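The Button Sorters

By the time the kettle had boiled the rain was coming down Trudport hill in ropes, and she was glad of it, because nobody comes into a shop to collect a mended quiz game in weather like that, and she could get on.

The shop was called Ogundipe and had been since before she was born, though the name over the door had lost its paint and you had to know it was there. It mended anything with a button on it. Doorbells, mostly, and the sort of lamps that people's aunts leave them, and lately, because of a man who had come in on a Friday and stayed to talk until closing, the whole works of the Clusska, which was the old penny arcade at the end of the pier.

The Clusska had thirty-one machines in it and every one of them was sick. She had played most of them as a girl, with coins warm from being held too long, and she could still remember which ones gave you a second go if you leaned. Her favourite had been a race between a yellow duck and a green frog. You picked your side and you pressed your button as fast as ever you could, and the duck and the frog went jerking along their little painted river, and her sister always had the duck. Always. It was not even discussed. Her sister was older by three years and the duck was the one that won.

So when the first box of spare parts arrived from Hornine, who sold switches to people like her and charged a good deal for the postage, she opened it standing up, with her coat still on. They were lovely things, those buttons. A coloured cap on the top, a square black body underneath, and a bit of circuit board at the bottom that the old machines had never dreamed of. She pressed one just to hear it. Then she pressed it again, and then she took off her coat.

There is a way of setting out a bench that you get from whoever taught you, and hers came from her father, who could not abide a part sitting straight on the table. Everything had to be in something. He used pie dishes. She had gone up in the world and used plastic, a clear-ish bin to either side and a shallow blue tray in the middle, and she had laid a brown top over the white one. The tray was for whatever you were thinking about. The bins were for when you had finished thinking. He had told her that when she was small enough to need a box to stand on, and she had gone through the rest of her life finding that it did very well for buttons and not at all for most other matters. 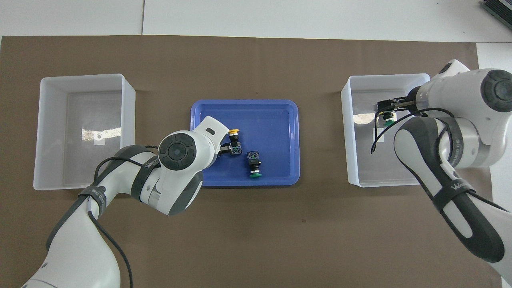 The Duck and the Frog

Yellow and green, then, and the left-hand bin still bare. She drank some of the tea, which had gone past its best, and listened to the gutter.

She had meant to ring her sister when the job came in. She had meant to ring her at Christmas too, and before that when the roof was done, and it had got to the point where a telephone call would have to be such a long one, to make up for all the others, that she never seemed to have the evening for it. Her sister lived 80 miles off and had a garden and, as far as anybody knew, no feelings about ducks.

All the same, it did seem wrong to fit the yellow button without telling her. It would be like moving somebody's chair.

She went through to the back, where the telephone was, and stood on the cold bit of floor by the door and dialled the number, which her finger knew better than she did. It rang for a good while. She very nearly put it down.

"I'm doing the duck race," she said, when it was picked up. "The one on the pier. I've got the new buttons here."

There was quite a silence, and in it she could hear a wireless going, and a dog being told to get down.

"Have you got the yellow one?" said her sister.

"I have, yes."

"Well, don't you go pressing it," said her sister. "You leave that till I get there. There's a train at ten – is it still that awful walk up from the station?"

It was, she said, and she would come down and meet her with the big umbrella.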